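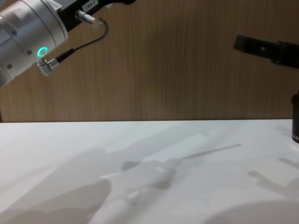
Cell rules, second go

Quick one this month as the shop is flat out. The two-arm cell rules have been rewritten and they replace the sheet that was taped up at Prollau. If you still have that sheet, bin it. The new one is one page, both sides, and it goes for Arnement and Goel as well.

Most of it you know. What changed:

Cables. Every cable outside the housing gets looked at before first power-up, both ends, connector collars finger tight. No pliers. Loops are fine as long as they clear the fingers through the full wrist turn – so turn the wrist slowly, by hand mode, and watch the loop the whole way round. We had 87 stops logged at Goel last quarter put down to "gripper fault" and a good chunk were a collar backed off half a turn. Log those as cable from now on please, there is a code for it.

Labels. If a label on a mount is unreadable or half gone, tag the arm and get a new one printed. Same day. Don't write over it in marker.

Ring lights. People keep asking what color means go. A lit ring is NOT permission to reach in. Does not matter what color. Permission is the enabling switch in your hand and the mode key turned, and nothing else. This got argued over for most of a Saturday and it's staying as written.

Table. Only the part being worked goes on it. No pens, no hex keys, no coffee. Thin stock is where we get caught out, pale stock on a pale top is easy to miss, so run your eye along the table at a low angle before you start a cycle and again before you wipe down.

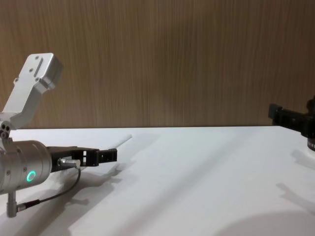
Left gripper, fingertips a slim gap apart, near a thin white rod, right arm back at the edge of the table.

Two arms, one part. New rule and the one we got most mail on. Only one arm moves in the middle of the table at a time unless the program has been signed off for shared reach. Signed off means on paper, in the binder, with the program version on it. If the version changes the sign off is dead and you start over. Yes even for a speed change. Purketti asked if a lower speed counts and the answer is yes, lower counts too.

Hand mode. 2 people minimum, one on the pendant, one watching. The watcher doesnt fetch parts, doesn't answer the phone.

Numbers, for those who asked. 1,496 pre-start checks were due across the sites and 1,435 came back filled in. Better than last time. The missing ones are nearly all second shift and nearly all Prollau, where the forms ran out and no one reordered. Forms are now in the top drawer by the spare fingers. Take a pad, leave a pad.

Still open: wether teaching a pick point by hand needs a fresh sign off or just a note in the log. Arnement says note, Goel says sign off. Until its settled do the sign off – takes ten minutes.

Also still open, finger wear limits. We have a figure from the supplier but it's for the long fingers and most of you run short ones. Measure yours when you swap them and send the readings in, site name and hours on the subject line.

Comments on the new page by end of September. Reply to the newsletter address, not to the shift inbox, that one gets cleared every night.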